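Itell films a handball story in Cledgate

The production company Itell has finished shooting a short documentary about the handball club in Cledgate, and the editing has now started. The film will be 34 minutes long and it should be ready in October, before the club plays its first home match of the season.

The crew spent six days in the town. Four of them went to interviews and two to filming in the sports hall, during normal training. The hall was more difficult than expected. It has high windows on one side only, so the light changes a lot between morning and afternoon, and the old ceiling lamps give a greenish colour. The crew switched off half of the lamps and put soft LED panels behind the benches. For the interviews they used the changing room, where it was easier to control both light and sound.

Two cameras were used for most of the work. One stayed on a tripod behind the goal, with a long lens, and the other followed the players from the side line. Handball is a fast game in a small space, and the operator on the side line had to learn quite quickly when to step back. For the slow-motion parts, the crew recorded at 200 frames per second, mainly jump shots and the goalkeeper's reactions.

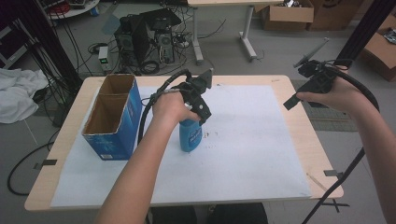 Sound took more time than the pictures. A sports hall has a long echo, and the ball, the shoes and the shouting all come together in one noise. The sound recordist placed small microphones on both goalposts and another one under the coach's bench. Later, when the players had gone home, the crew also recorded single sounds: a ball against the post, a door, steps on the stairs. These will be mixed in by Trarkier, the post-production studio which worked with Itell on its earlier film about river rowing.

The documentary follows the club through a year in which it nearly lost its place in the regional league. It does not show many results. Most of the time is given to the trips to away matches, the training late in the evening, and the work of keeping a small club alive in a town where football gets most of the attention. Older material is included as well -- the club lent the producers a collection of video tapes, and the ones that still played were copied before the shoot began.

The first showing is planned at the Orbán cinema in Cledgate, at 7 p.m., with free entry for club members. Tickets for other visitors will be sold at the cinema and in the sports hall. After this the film goes to several sports film festivals, but Itell has not yet said which ones. A shorter version, without the older material, is being prepared for schools.

The club's youth teams start training again in the same month. New players are welcome, and no experience is needed for the first two age groups.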